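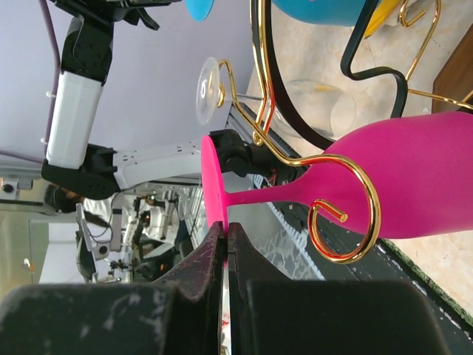
金色线架里横放的粉色高脚杯

Skella 家谱档案册套装(活页横开版)
出品:Torkden 家史文具
货号:SK-641
现货,四月起新增墨绿色封面

做家谱的人,桌上多半都有这么一堆东西:爷爷那辈的户口页、三姑抄来的半本族谱、不知道谁寄来的照片复印件、自己写在信封背面的名字和生卒年。Skella 就是给这一堆东西准备的。它是一本横着翻的活页册,外加一个翻盖硬盒,里面的表格、插袋、索引卡全都按查家史的习惯来排,拿到手当晚就能开始往里放(我们试用的几位朋友基本都是当晚就放到了半夜)!

先说最让人高兴的地方:世系表终于写得下了。内页展开后,一张表从左到右能排五代人,每个名字下面都留了三行,出生、婚配、去世各一行,字写大一点也不会挤到隔壁去。兄弟姐妹多的那一支,可以接一张折页,往右拉开继续写。折页的压痕是预先压好的,收回去服服帖帖,册子合上以后边缘也是齐的。

套装里有什么

横开活页册一本,四孔,布面硬封,册宽 310 毫米
翻盖硬盒一个,册子和散件可以一起收进去
五代世系表,共 52 张,单面印刷
透明插袋 40 只,无酸材质,大小混装
兄弟姐妹折页一叠
来源索引卡一盒,附字母和笔画两套分隔卡
铅笔一支,2B,笔杆上印着 Skella 的小树标
使用手册一本,中英对照

来源索引卡,请一定要用

很多人查家史,前半年劲头十足,见到什么抄什么,等到第二年回头一看:这个"光绪十九年生"到底是从哪儿来的?墓碑上?族谱里?还是二舅公电话里说的?索引卡就是治这个毛病的。每抄一条,就写一张卡,卡上有来源名称、存放地点、页码、查阅人和一栏"可信程度"。这一栏我们没有印成一到五分,只留了空白,您可以写"亲眼见过原件",也可以写"二舅公说的,他那天喝了酒"。

卡片右上角有一个编号框,世系表每一行的末尾也有一个同样大小的小框,两边填上同一个号,以后顺着号就能找回去。这个设计是 Glenys Kershaw 提的,她自己的家史写到了 641 个人,全靠编号撑着,样品寄给她以后,她回信里光是编号框的位置就画了四张草图。我们照着第三张做的。

纸

世系表用的是 Urquijo 纸厂的棉浆纸,微微发暖的白,铅笔写上去有一点沙沙的声音,擦三四遍也不起毛。钢笔可以用,颜料墨水效果最好,染料墨水请等干透再合页。圆珠笔也能写,只是背面会有印子,我们自己不太舍得用。

毛笔呢?总有人问,所以我们真的试了!小楷可以,蘸墨少一些,写完平放晾着。大字就别勉强它了。

如果您打算长期保存,建议第一遍用铅笔填,等核对过两处以上的来源再描墨。家谱这东西改起来没有尽头,昨天还是"长子",今天冒出来一个更早的女儿,再过一个月发现两个人其实是同一个人,只不过换了名字。铅笔写的,改起来心情会好很多。

关于中文姓名的几处调整

第一版 Skella 是给英文姓名设计的,名字栏又长又扁。中文使用者来信说,名、字、号、乳名、谱名加在一起,一行根本不够。第二版我们把名字栏改成了上下两格,上格写通用的名字,下格写谱名和字号,旁边另留了一个窄格写字辈。女性祖先的栏位和男性一样大,也一样有三行。老谱里只写"某氏"的,请把其余的格子空着,说不定哪天就填上了。

日期栏可以写农历,也可以写公历,中间有一道虚线,左右各写一种。海外出生的亲属,地名栏够写两种文字。

使用者来信

"我从葡萄牙这边查外婆家,材料有三种语言,以前装在鞋盒里。现在插袋里放船票复印件,背面放翻译,翻一页就全看到了。册子横着开,放在档案馆那种窄桌子上刚好不碍着邻座。"
Afonso Louro

"折页太好用了!我曾祖父有十一个兄弟姐妹,折页拉出来的时候全家人都凑过来看,我妈当场补了两个名字。"
Reece Haworth

"四孔的环有点紧,新的时候要用点力气。用了几个星期就顺了。希望以后能单买大号插袋,我手里的结婚照都比较大。"
Jordan Tunstall

大号插袋已经可以单买了,见下方配件。

配件与补充页

五代世系表补充装
大号透明插袋补充装,适合老式结婚照和折叠文书
兄弟姐妹折页补充装
来源索引卡补充装
口述记录本,薄册,每页左边写问题,右边写回答,可以拆下来装进活页册
布面封套:砖红、藏青、墨绿

口述记录本值得多说两句。里面印好的问题不多,都是那种容易让老人家打开话匣子的:小时候睡哪个房间,过年谁掌勺,第一次出远门坐的是什么车。问到日期反而容易冷场,所以日期都放在后面几页。右边的格子特别宽,跑题了也尽管记,跑题的内容常常最有意思!本子末尾有一页空白的方格,可以请老人画一画老房子的平面图。

带去展会和查档室

册子装满之后有些分量,出门建议只带需要的那一支。把环打开,抽出那几页,夹进随盒附送的薄文件夹就行,回来再装上。查档室通常只让用铅笔,盒子里那支正好。有些地方不准带硬盒进去,寄存之前记得把索引卡也拿出来。

我们会带样册去今年的 Skirkarau 家史集市,欢迎过来翻一翻,带上您自己的笔试写也行。Reece Clegg 会在摊位上教大家怎么折长折页,他还会带上自己家那一本,里面有一支查了很久都没接上的渔民,谁有线索请务必告诉他。

常见问题

能装 A4 的纸吗?
能,横放。竖放会高出封面一截。

插袋能不能放老照片的原件?
可以,插袋是无酸的。背面有胶痕的照片请先垫一张薄棉纸。

表格有没有电子版?
有,手册最后一页印着下载口令,填好后可以打印在补充页上。打印机请选厚纸模式,一张一张送。

能从第六代接着往上写吗?
能。每张表最左边都有"接自"一格,填上前一张表的编号,想接多少张都可以。

收到后发现缺页怎么办?
请把盒底的批次号发给我们,缺的那几页单独补寄。

保养

布面用干软布擦。避开暖气片和西晒的窗台。硬盒平放,叠放请不要超过三个。铰链处如果发涩,开合几次就好,不必上油。

墨绿色封套首批数量不多,下单时在备注里写"墨绿"即可,没有写的默认发藏青。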